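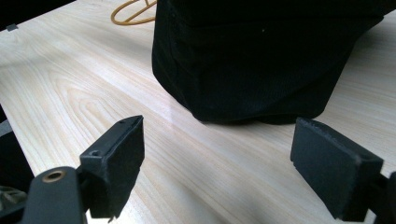
Light-colored wooden tabletop in daylight

Home | Finance | Budget Talks | Speaker Notes | Contact

Speaker notes: Property tax collections and the mid-year budget
Sesstead Revenue Office, public session, Tuesday

Opening

Good evening. The purpose of this session is to report on property tax collections for the first half of the budget year and to explain how they affect the spending plan. Questions will be taken at the end. Please hold questions on individual bills for the service desk.

Slide 2. Where collections stand

The office issued 3,471 property tax bills this year. Of these, 1,909 were paid in full by the first due date. Most of the remaining accounts are on the two-payment schedule, and their second payment falls due in June. An account on that schedule is not late, and it should not be read as late in the table on the screen.

Pause here. This point was misunderstood at the last session.

Slide 3. What changed in billing

Bills were prepared this year with the Dumix billing system. The former system printed one notice for each parcel. The new one combines all parcels under the same owner into a single notice. Owners with land in both the Lewis and Tindar districts received one envelope and one total, with each parcel listed on the second page.

The tax rate did not change. Where a bill went up, the cause was a change in assessed value or the end of an exemption. Both are shown on the bill, in the box marked "Adjustments."

Slide 4. Effect on the spending plan

The adopted budget remains in force. No department has been asked to reduce its approved spending. Road resurfacing in the Tindar district will be paid for from the second collection, and the contract will not be signed until that money has been received. The Lewis drainage work is already funded from last year's balance.

The office does not plan to borrow against expected tax receipts this year. If asked about the reserve, state that it is held at the level set by ordinance and refer the speaker to the budget summary.

Slide 5. Late payments and appeals

A penalty is added once a payment is 30 days past due. Owners who cannot pay the full amount may apply for an installment agreement of up to 12 months. The application must be filed before the penalty date. Interest continues to run during the agreement, but no further penalty is charged if each payment is made on time.

An appeal of assessed value does not delay the due date. The bill should be paid as issued. If the appeal succeeds, the difference is refunded or credited to the next bill, as the owner chooses.

Slide 6. Questions

Take written questions first, then questions from the floor. Installment forms are on the table by the door.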